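Terry cloth

Terry cloth (also terry, toweling or terry toweling) is a fabric covered in small loops of yarn that stand up from a woven base. Those loops are the whole secret of the bath towel! Each one adds surface for water to cling to, so a terry towel drinks up far more than a flat cloth of the same size.

Weaving

Terry is made with two sets of lengthwise threads. The ground warp is held tight, while the pile warp is left slack and pushed up into loops as the crosswise threads are beaten in. In the common three-pick terry, a new row of loops forms after every 3 crosswise threads - a wonderfully simple trick for such a soft result. Cotton is the usual fiber, though linen and blends are also woven.

Collections

The Gál collection in Tremberg, opened to visitors in April 2002, holds 3,687 towels and cloth samples, 764 of them terry. Its founder, the weaver Lajos Gál, spent 30 years gathering them, and his handwritten notes on loop height are a delight to read.

Care

Terry dries best spread out, as folds hold moisture. Fabric softener coats the loops and makes them less thirsty. A snagged loop can be snipped off safely - the base weave stays intact.

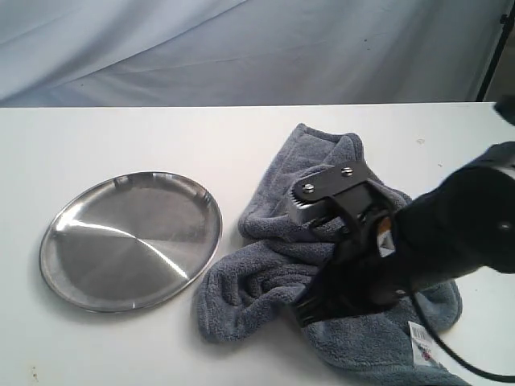

Gray terry-cloth towel with its care label showing, beside a round stainless steel tray.

See also: Velour, Waffle weave, Huckaback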